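3. Mai

Spät. Nur schnell, bevor ich wieder alles vergesse. Wanderwoche Tag eins vorbei, Füße kaputt, Kopf voll. Bus nach Grosska hatte Verspätung, Anschluss weg, also 2 Stunden am Bahnhof gesessen mit Etornam und seinem viel zu großen Rucksack. Kaffee scheußlich. Trotzdem gelacht.

Dann der Aufstieg. Hatte ich mir im März leichter vorgestellt, am Küchentisch mit der Karte. 593 Höhenmeter, steht auf dem Schild unten, und man merkt jeden. Ekua vorneweg wie immer. Ich hinten mit Senyo, der alle paar Minuten stehen bleibt und Vögel hört, die ich nicht höre.
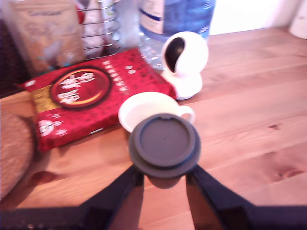 Wandergruppe Trekmont, Abteilung Mittelgebirge

Oben Wind. Richtig Wind, Mütze fast weg. Brote im Stehen gegessen, hinter der Schutzhütte, weil vorne kein Platz war, eine ganze Schulklasse saß da. Yaw hatte Senf dabei. Wer nimmt Senf mit auf den Berg? Aber gut wars.

Der Weg nach Merkov runter ist neu markiert, blaue Striche statt der alten gelben. Zweimal falsch abgebogen, weil die gelben an manchen Bäumen noch dran sind. Unbedingt dem Verein schreiben! Shiyu hat es auf der Karte eingezeichnet, zum Glück, ich hätte die Stelle nie wiedergefunden. Unten im Tal dann nass, alles nass, die Wiese ein einziger Schwamm. Linker Schuh durch. Der rechte seltsamerweise nicht.
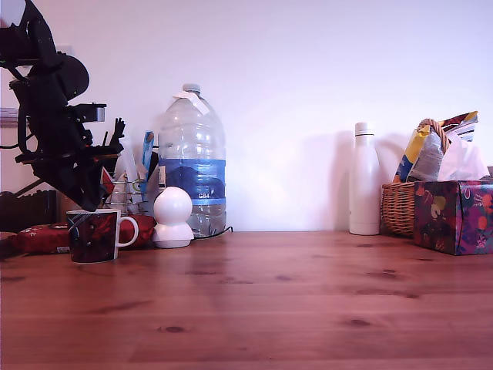

Tourenheft, S. 14

Quartier im Haus Darko. Zimmer klein aber sauber, Fenster geht zum Bach raus. Freu mich aufs Schlafen mit dem Rauschen. Dusche lauwarm, egal. Zeitungspapier in die Schuhe gestopft, morgen früh mal sehen. Ekua behauptet, Reis wäre besser. Wo soll ich denn jetzt Reis hernehmen.

Abendessen: Linsen, zwei Teller. Danach Streit wegen morgen, also kein richtiger Streit, nur das übliche Hin und Her. Etornam will die lange Runde über den Kamm, Senyo will ins Moor. Ich bin fürs Moor, sag aber nichts, sonst heißt es wieder ich kneife. Yaw ist es wurscht, hauptsache irgendwo einkehren.

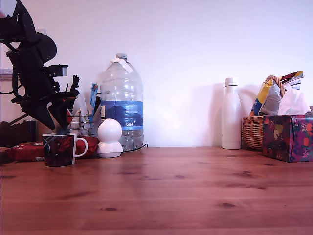

Alles auf dem Tisch, auch die weiße Flasche.

Blase an der Ferse. Hab ich schon am Nachmittag gespürt und nicht drauf gehört, selber schuld. Pflaster drüber, morgen die dicken Socken. Die liegen natürlcih ganz unten im Rucksack.

Was ich mir merken will: das Licht kurz vor Merkov, als die Wolken aufgerissen sind. Alle still. Der Hang drüben auf einmal grün, fast grell, und unten die Dächer. Ging keine Minute, dann wieder grau. Und der Hund am Gatter, der uns bis zur Brücke begleitet hat und dann einfach umgedreht ist, als wäre da seine Grenze. Senyo wollte ihm noch Brot geben.

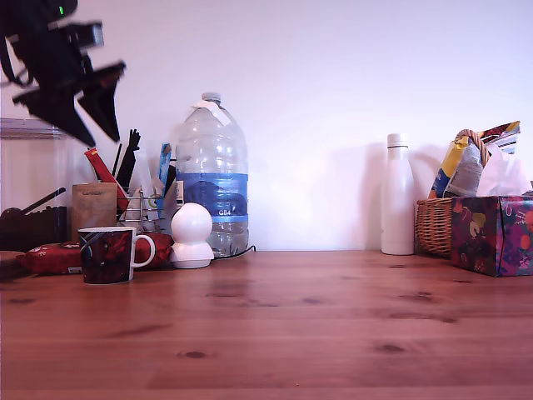

Holztisch mit Kistchen.

Mama noch nicht angerufen. Morgen. Karte an Tante auch noch nicht geschrieben, gab unten im Laden nur welche mit Katzen.

Shiyu hat gerade geklopft: Frühstück schon um sieben, wir gehen jetzt doch über den Kamm. Na toll. Also Wecker stellen, Wasser auffüllen, Stöcke aus dem Trockenraum holden, Regenjacke nach oben packen. Das Papier in den Schuhen wechsel ich noch schnell und dann Licht aus.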